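About Us

Flumside is a small test bench for robot grippers, arms, wrist cameras and controllers. We do not make any of them and we do not sell any of them. Companies that are about to buy come to us with two or three options, and we run the options on the same table with the same objects until there is a clear enough difference to write down.

We started in Huddale with one arm and a borrowed desk. There are now 11 of us, and we work out of a unit on the Jillummont road with 7 test tables. Most of our customers pack things: food, spare parts, pharmacy orders. A few are schools that want an arm for a classroom and have a fixed amount to spend.

What a trial looks like

Every trial begins with a short task that anyone can understand. A common one for us is the basket task, where the objects are a ball and some blocks and the container is a woven basket. It is a cheap setup and it shows up a lot of problems. The walls get in the way of wide fingers. The weave confuses some depth cameras. A ball and a cube need different grips, and a gripper that is good at one may be poor at the other.

We look at each trial from the wrist and from a fixed camera. The wrist view tells us how much the finger hides from the camera and how sharp the picture stays while the arm moves. Several cameras that look fine on a data sheet have been dropped at this stage. 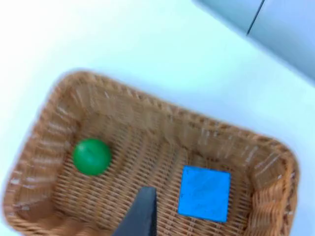 Fingers, arms and controllers

Gripper comparisons are the largest part of our work. We keep the arm, the controller and the task the same and change only the fingers or the whole gripper. Then we put the first gripper back on and run it again, to check that nothing else has drifted.

Arm comparisons take longer. Two arms with the same reach on paper can behave very differently near the edge of a table, so we place some objects in the middle and some well off to the side. Two-arm setups are tested the same way, one arm at a time first and then both.
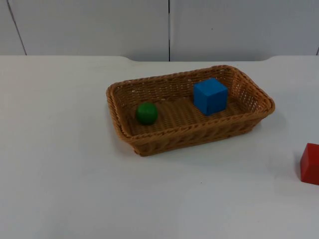
For controllers we measure how long the arm takes to respond to a command and how well it stops where it was told to. Our longest standard run is 999 cycles. Few customers need that many, but we will do it if a line is going to run all night. Shorter runs are fine for a classroom arm.

The fixed camera is left in one place for the whole job. We check its view against the first picture of the day before we start again after lunch or after a change of hardware. If the table or the basket has been bumped, we reset it and note the time in the log.
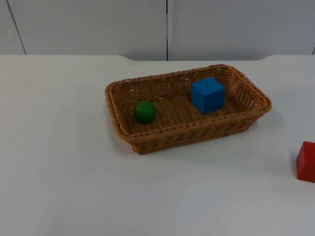 Basket task, fixed camera view: green ball and blue cube in the basket, red block on the table.

What you get

You get a written report, the logs and all of the video. Failed grasps stay in. The report says which option we would pick for your task, and if two are too close to separate it says that too. Manufacturers do not see a report unless the customer sends it to them.

Who owns us

Flumside is owned by the people who work here, together with Hettiarachchi, the machine shop next door that cuts our adapter plates. We take no commission from any supplier. Loan hardware goes back when a job is finished.

Working with us

A basic gripper comparison takes 6 working days once the hardware has arrived. We close for two weeks in July. If you want to send your own objects, please send spares, as some will get dented. Visits are welcome in the afternoon by arrangement, and you can drive the arms yourself if a table is free.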